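A Visit to the Shared Workshop at Hastport

Oct 25, 2023

I have been promising to write up my trip to Hastport ever since I got home, and my sister has now asked me twice whether I'm ever going to do it, so I've made a pot of tea and sat down. If you only want the practical part, the workshop is on the second floor of the old Jarkska building, the elevator works but is slow, and the coffee is better than you'd expect.

I went because of Shazia Khattak. We have been writing back and forth since March, when she answered a question of mine about belt tension on a little plotter I was building in my laundry room, and she must have invited me four or five times before I finally looked at the train schedule. She met me at the station in a raincoat that was much more sensible than mine, and we walked the 10 minutes along the canal talking so hard that we missed the turn and had to come back.

The workshop is one long room with the loud tools at the far end behind a door, and the quiet benches up front where the light is good. Members pay 54 a month, which covers everything except filament and the laser. I was shown the lathe, the sewing corner (three people were in there arguing happily about a tent), and a wall of drawers labeled in at least two kinds of handwriting. I could have spent the afternoon just opening drawers. But Shazia wanted me to see the build she and Stela Ghiță have had going for most of the year, which they call Pellosis for reasons that neither of them could explain in the same way.

Pellosis is an attempt to get robot arms to put parts into a desktop computer. The whole thing started when a local office cleared out its old machines and the workshop ended up with a stack of them. Stela, who had spent too many evenings swapping memory and processors by hand, wondered out loud if the dull part could be handed over. I laughed when I first heard this, because I can barely get a processor into its socket with my own fingers and a good lamp. They laughed too, and then went right ahead and built it.
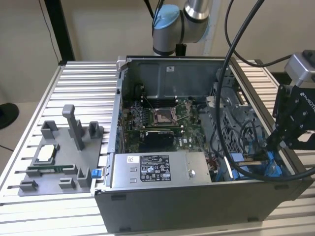 Stela told me the arms were the easy part. What ate up the summer was the printed plate that holds the parts while they wait to be picked up. It's in its 10th version now, and she keeps the earlier ones in a box under the bench, which she let me go through. The very first has hardly any walls at all, just a shallow tray, and the parts slid whenever someone leaned on the table. Then came one with walls so tight that a memory module had to be pried out with a butter knife. I loved that box. I wish more people kept theirs – you learn so much from the ones that went wrong.

The recess for the processor had its own long story. A chip doesn't leave you much to grab, and it has to go down flat and facing the right way, with those tiny contacts in the socket waiting to be bent by any clumsiness. Stela practices with a dead board for exactly that reason. She had me try the placement by hand with my eyes on a screen instead of on the board, just so I'd know what it felt like, and I was terrible at it! Shazia was very kind and said everyone is.

They keep a paper notebook next to the bench, and each attempt gets a line in it. The count stood at 851 when I visited, and 516 of those had been marked good. Shazia thinks the cables are to blame for a fair share of the rest, and she has been trying different ways of routing them so there's enough slack for the wrist to turn. Stela thinks it's the camera calibration. They have been having this discussion for weeks, I gather, and I was careful not to take sides while eating their cookies.

We had a late lunch at Csonka, the soup place across the street, where I had the bean soup and then, because it was cold out, a second bowl of the bean soup. We talked about my plotter, which now feels like a very modest machine, and Stela drew me a better belt clamp on the back of the receipt. I have already printed it, and it fits.

If you'd like to go yourself, visitors are welcome in the afternoons, but do write ahead, and wear layers because the front of the room gets drafty. I'm planning to go back in the spring, when they hope to have moved on to seating the memory, and I've promised to bring the plotter along.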